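Browse Topics Ask Members Sign In

Search the boards Go

Stone & Tile > Tabletops > Stains

Rusty spot where the seams meet on a marble top

Posted by Petersen44

Hello all! My table is white marble pieced together from odd-shaped slabs, and right where several seams come together there's a brownish-pink stain that has crept a little into the stone. One of the seams looks pinkish too. I've only used dish soap so far (I'm a bit scared of it, to be truthful).

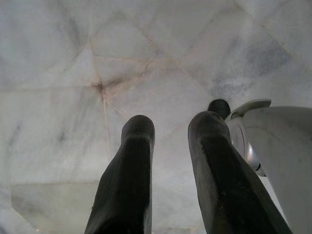 I paid $200 for it secondhand in September and would hate to make things worse. Can I treat this myself?

Timeck

Oh, I feel for you! Please keep vinegar and lemon away from it, they'll etch marble. Get a poultice made for rust on marble, try it somewhere hidden first, then cover just the spot and follow the package times. Mine took two rounds and a good deal of patience. If the color is down in the seam filler it may never lift, and then a stone shop can rake that bit out and refill it.

Rerker9

baking soda paste worked on my coffee ring, worth a shot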